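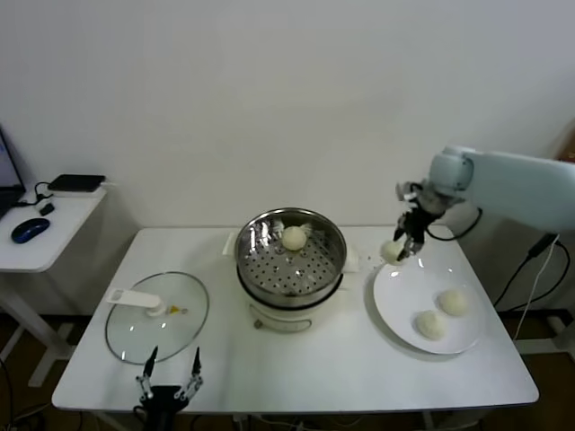
Budget for the second bench, May 27, 2023

The Drasunus quote came back at 68 line items, and the arms were the easy part. Most of my time went on the gripper end. The bun task needs fingers that can close on something soft and set it down on a plate, and Harms and Bralent price spare fingers very differently. Harms sells them in packs of eight. Bralent sells singles with a longer lead time. I put down one Harms pack and left the Bralent line open until August.

Cables are a separate line this time. Last year they sat under "misc" and we overspent by $123.

The table, steamer, lid and plate cost next to nothing, so I'm ordering duplicates of each.

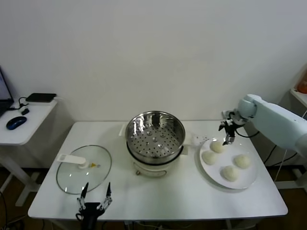 Still open

Bomuvine has not confirmed shipping on the mounting stand. Service contract: one year or two, undecided.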